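La garantie à vie, vraiment ?

On me vante depuis des mois les produits « garantis à vie ». Je demande toujours : la vie de qui ? Chez Mevetti, relisez le contrat, il s'agit de celle de la gamme, que la maison arrête quand bon lui semble. J'ai payé 300 euros un aspirateur dont la série a disparu du catalogue en décembre, 13 mois après mon achat.
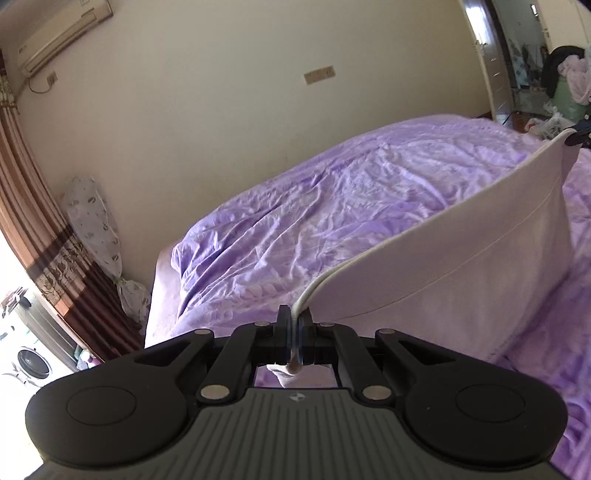
Anas Daher, qui défend la formule, me répond que le client moyen n'appelle jamais le service après-vente. Je veux bien le croire. C'est même tout le calcul : on vend une tranquillité que peu de gens réclameront. Skomix, au moins, écrit trois ans et s'y tient. Je préfère ce chiffre modeste, que je peux vérifier sur ma facture.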